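Flasovik Support - Ticket history
Component: Volach planner, place-in-container
Status: Open

Planner rejects every place pose inside the basket with "goal in collision". Same config passes with a flat tray. Site: Ledthorpe cell, two arms.

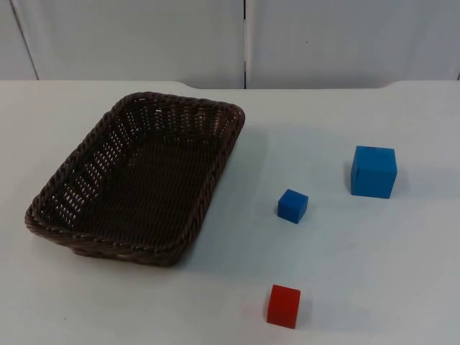 Basket and the three cubes, no arms in view.

Update, Tuesday: the basket mesh was loaded as a convex hull, so the opening counted as solid. Switched to a decomposed mesh and reran 100 plans offline - 9 still fail, all with the large blue cube as the attached object. 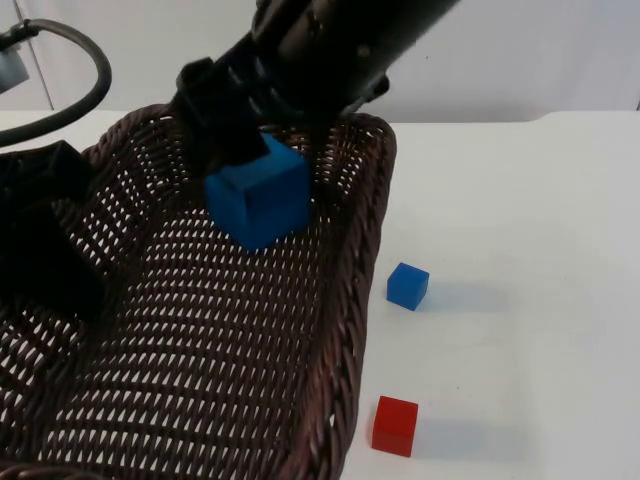
Remaining failures come from padding on the attached object. Set it to 3 mm in the Sobczak branch and kept arm-to-arm padding at the default. Please retest with both arms enabled and attach the planner log.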